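Small parts sorting service or starter kit - has anyone used Fleteck for craft supplies?

Posted in Small Business Help > Packing and Fulfillment

Fenna Dijkstra
12/8/23

Hello everyone, and thank you in advance to anybody who reads all of this, because I do tend to go on.

I run a little nail art and card making supply shop out of my house. Most of what I sell is tiny: flower shapes, flakes, beads, bits of shine, all of it in small zip bags that slide around and never stand up. Every order means picking a few bags and a few jars, tucking them into a clear box and getting the lid on without anything popping out. I love the shop, I really do, but my evenings have turned into nothing but bags and boxes.

A cousin of mine who works in a warehouse told me to look into Fleteck, who are offering what they call a bench starter kit. As I understand it, you get a small tabletop arm, two sets of soft fingers and a stand, and then there is a setup service on top. The part that made me stop and read twice is that you don't program anything. You record yourself doing the packing by hand, from your own point of view, and send the recordings in, and they use those to teach the arm your job. The basic plan asks for 172 recordings, which sounded like a lot until I thought about how many boxes I pack before the holidays!

I've read their page several times and I still have three things I can't work out.

First, does it cope with bags? Jars I can believe. Soft little see-through bags lying every which way on a table, I am not so sure.

Second, do I need to set up a special area, or can I record at my ordinary table, with shelves and cables and whatever else is in the room?

Third, is the monthly plan worth it, or is it better to buy the kit outright and do the lessons myself?

I should say that I am handy enough with a screwdriver but I am no engineer. Also I would still want to pack the gift orders myself. I put a note in those and I like doing it. Any advice is very welcome, even if the advice is to save my money.

Sigrun Söderlund

We looked at it for candles and went with a part-time helper instead. No regrets. The arm is slow. If you ship less than a couple of boxes an hour it might be fine for you, otherwise hire a student.

Nathalie Baert

Hi Fenna, welcome, and don't worry about going on, you'll see I am just as bad.

I've had the Fleteck kit for nine months now in my workshop in Stockdale, where we put together bead and button sets for sewing classes. So my parts are not the same as yours, but they are close cousins. I'll take your points in order as best I can.

Bags. This was my big worry too and I would call the result mixed. With jars and anything that has a firm lid, the arm does very nicely. Ours sets four jars into a box all day long and seldom knocks one over. With zip bags it depends on how they lie. If the bag has a stiff top edge or a hanging tab, the fingers can take hold of that and off it goes. A flat little bag with hardly anything in it is another matter. Ours would nudge it across the table, try again, nudge it some more, and in the end I would go over and rescue it. The setup person (Dilani Paul, who was a dear and very patient with me) suggested we hang the bags on a short rail instead of leaving them on the table, and after that it went much better. Clear plastic on top of clear plastic is the hardest thing you can give it, so a dark tabletop is a real help.

The area. You do not need a special room! I recorded everything at my regular bench with the shelf behind me and the extension cords showing. What they do ask is that you keep it honest, meaning that you pack the way you truly pack. My first batch was sent back because I had lined everything up like a shop window, and then of course the arm had no idea what to do on a messy day. Dilani told me to let the bags lie where they fall and to keep both hands in view. She also told me to move the boxes to different spots between recordings. Wear short sleeves or push them up. I lost five recordings to a floppy cardigan cuff and had to do them over, and I was not in a good mood that night.

The plan. I pay monthly and I'm happy with it, mainly on account of the retraining. When we changed to a taller box in May, the arm kept letting go too high and the jars dropped in with a clatter. On the plan, you send in a fresh set of recordings and they update it for you. If you own the kit outright you have to do that yourself with their software, and I found the software hard going - it is written for people who already know the words. If your packaging stays the same year in and year out, buying might suit you better.

Some smaller things that I wish I had known:

The arm needs a heavy table. Ours was a folding one to begin with and it wobbled every time the arm swung back.

The soft fingers get dusty, and then they slip. I wipe them with a damp cloth each morning.

It won't press a tight lid shut. Maybe the bigger model does, I can't say. I close the boxes myself at the end, which takes no time at all, and I get to look over each one as it goes by.

Ask for the trial month. It isn't on the front page but they gave it to me when I phoned. You get to send in a short set of recordings and they tell you plainly which of your items they think will work. They turned down two of mine, the loose ribbon and the needle packets, and I thought better of them for it.

I'm going to put a picture underneath so you can see the kind of ordinary two-handed work that makes a good recording, with small jars in a clear box and bags on the table. It should look very familiar to you. Do write back if you try the trial, I would love to hear how it handles your flowers.

Ans Vermeulen

Just adding to what Nathalie wrote. If you don't care for the monthly fee, Grovmont has a similar kit and you can rent it by the week. We had one for three weeks. Good with boxes, poor with bags, and the manual is thin. Their phone support was kind, though, and picked up quickly. Check the shipping on the return, it came to over 9 percent of what we paid for the rental and I hadn't planned on it.

Picture from Nathalie Baert's post:
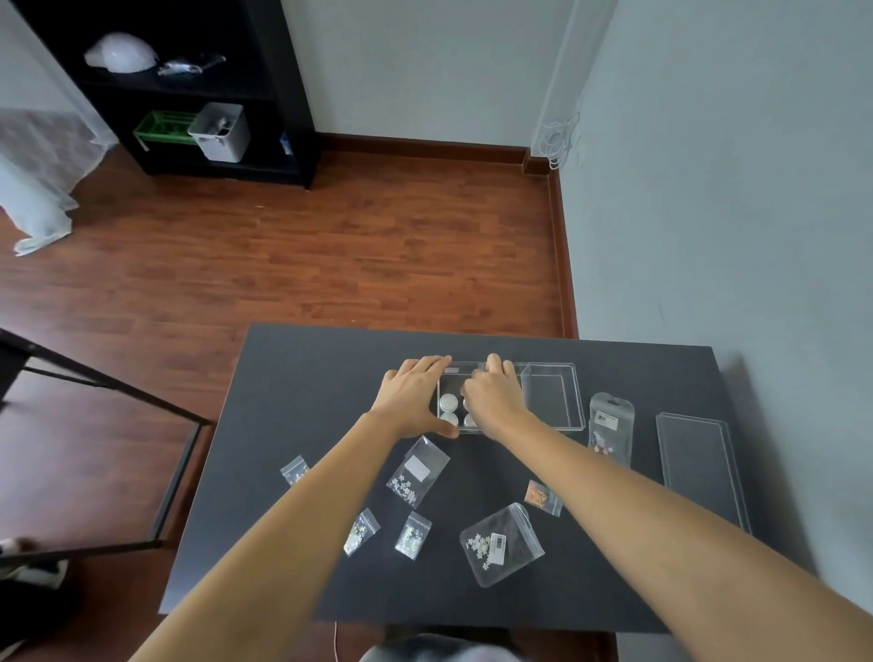 Both hands at the box of silver-lidded jars, flower bags on the dark table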